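The Table by the Back Door

Every house I have ever lived in has had one surface that did all the work. In my grandmother's house it was the top of the chest freezer, which held the mail, the eggs, the sewing and, one memorable Thanksgiving, my cousin's broken arm while we waited for somebody to find the car keys. In my first apartment it was the ironing board, which I never once ironed on. And in the narrow house in Serkstead where my husband and I have been settled long enough to stop calling it the new house, it is a pale laminate table that stands by the back door, and that I have tried to get rid of more times than I would like to say.

I am writing this at the beginning of the year, which may explain the mood. The tree is out on the curb, the good plates are back on their high shelf, and there is that scrubbed, slightly sorry look to the rooms that comes when the decorations are gone and you can see the walls again. It's the season for throwing things out. My sister rents a small dumpster every winter and fills it, cheerfully, in an afternoon. I get as far as the back door with a box in my arms, put the box down on the table to find my shoes, and there the box stays until spring.

So I decided that before I went after the table again, I would go and talk to somebody who likes tables.

Réjean Hawthorne has a repair shop in Oltedton, 40 minutes from us on a dry road, in what used to be a feed store. You can still smell the grain if the heat has been on. He mends chairs, mostly. People bring him the ones they inherited and are afraid to sit on, and he glues and clamps them and sends them home. But he has a soft spot for kitchen tables, and not only the handsome ones. Along the back wall when I visited there was a row of them waiting their turn, and a good half were laminate, the sort you'd find at the end of any driveway in July with a sign taped to it saying FREE.

"Those are the ones with something to tell you," he said, and then he made me tea on a hot plate, and it was a while before we got back to it.

He has a theory, which he laid out for me over the second cup. A fine table gets protected. It wears a pad and a cloth and a runner, and when company comes everybody is nervous about the gravy. You can own one for a lifetime and learn nothing about the people who sat at it. A plain table gets used, and it gets used in the same spot over and over, and after enough years you can read it. He walked me down the row and did exactly that. One had a gray bloom in a corner where a coffee maker had sat and dripped. One had a soft shine along a single edge, worn there by forearms. One had a ring of tiny nicks, and he was sure it came from a meat grinder that had been screwed down and taken off again every fall. I asked how he could be so sure, and he said, a little sheepishly, that it had been his mother's.

I asked him whether you could fix laminate once it was worn. The short version is no, or not so it will fool anybody. The pattern is only a thin layer at the top, and once you are through it, you are through it. Wood can be sanded back. You can fill a gouge in laminate with a colored paste, and he sells a tube of the stuff, but he told me cheerfully that the patch would bother me more than the gouge did. What he advises, if the surface is sound, is a mild soap, a soft cloth, and a dab of clear filler wherever water might creep in and swell the board underneath. Then leave it alone. He charges nothing for this advice, and I suspect he gives it to anyone who stays long enough for tea.

I drove home thinking about our own table, and about baskets.

I should explain the baskets, because they are the other half of this. When the children were small I bought one wire basket from a housewares shop called Machala, which has since closed, and it changed the way the back door worked. Before the basket, everything that came into the house landed on the table and spread. Mittens, permission slips, a library book, half an apple. With the basket there, the same things came in and landed in one place, and when it was full it had to be dealt with. I was so pleased with myself that I bought several more, and of course that was the end of the system. One basket gets emptied. Give a family a whole set of them and what you have is storage, and storage fills up and goes quiet and turns into archaeology. I found a tooth in one of them. It was labeled, at least, in my own handwriting, but with only a question mark.

There are people who do this for a living now, who will come to your house and tell you where to put your baskets. I have a neighbor who hired one and was very happy with her, and her pantry is a wonder to stand in. A mail-order outfit called Emirent sends me a catalog with page after page of bins and trays and little bamboo dividers, and I read it in the bathtub the way other people read about travel. I'm not above any of it. But I have noticed that the photographs in that catalog never show the surface underneath. The bin is always on a shelf so clean and white that it might be a cloud, and my trouble has never been the bin. My trouble is the table.

What I like about wire, if you'll let me go on about it a moment longer, is that you can see through it. A wicker basket keeps secrets. A plastic tub with a lid is where good intentions go. With open wire you know what you have, and if there's nothing in it you know that too, and you can carry it out to the step and shake the crumbs through. The low-sided ones are the best for a back door. Anything taller and you start stacking, and once you have started stacking there is a bottom, and the bottom belongs to the past. 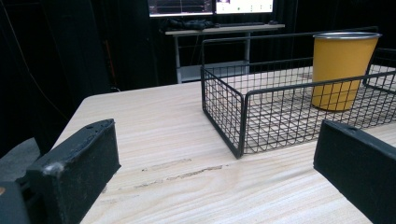

Wire does have one fault, and Réjean was the person who pointed it out to me. It is hard on a soft surface. He'd had a woman in the shop with a tabletop she swore the cat had ruined, and he set a basket on it and slid it toward himself and back again, the way you do when you're hunting for your keys, and there was the cat. Some baskets have a bare end of wire underneath, or a weld that stands a bit proud. You won't feel it with your palm, but drag it over a tabletop every day and it will write its name. He suggested stick-on felt dots under the corners, or a strip of cork, or simply lifting the thing instead of shoving it. I have bought the felt. I can't speak for the rest of my household on the subject of lifting.

That evening I cleared our table all the way down, which I had not done in longer than I can tell you. I took off the box of candle stubs and the flashlight, the seed packets, the dog's old collar, and a receipt for 24 canning jars I'm sure I never bought. I washed it with dish soap and warm water and went over it with a dry towel, and then I sat down in front of it and tried to read it as he would.

Some of it was easy. At the end by the door there's a dull place where wet boots have been put down by people who know perfectly well where the boot tray is. The crescent-shaped dent is from the year my husband decided to sharpen the mower blade indoors. There's a faint blue patch I'm fairly sure is from the science fair. And along the side nearest the wall, very small, somebody has pressed hard with a ballpoint through a sheet of paper, and if you get the lamp low enough you can make out part of a long division problem. The remainder looks to be wrong. I called my daughter, who is grown and lives three states away and does something with numbers that I can't follow, and I read it to her over the phone, and she was quiet for a second and then asked me what was for supper.

I'm not sentimental about everything. I did get rid of two boxes that night, and the dog collar went up to a drawer where it will be safer. All but one of the wire baskets went to the thrift store the next morning, and the one I kept is the first one, from Machala, with its felt dots on. So far it is holding the mail, the gloves and a tape measure. When it's full I will empty it. I have said that before, I know, but I've never said it in print.

As for the table, I phoned Réjean to tell him about the long division, because I thought he would enjoy it, and he did. He asked whether I wanted to bring the thing down to him and have the loose edge banding glued before it caught on somebody's sweater. I said I would think about it. It's an awkward shape for our car, and I would have to find somewhere else to put everything while it was gone, and when I looked over at it just then my husband had already come in from the yard and set down a sack of birdseed, his hat and half a sandwich – nowhere near the basket.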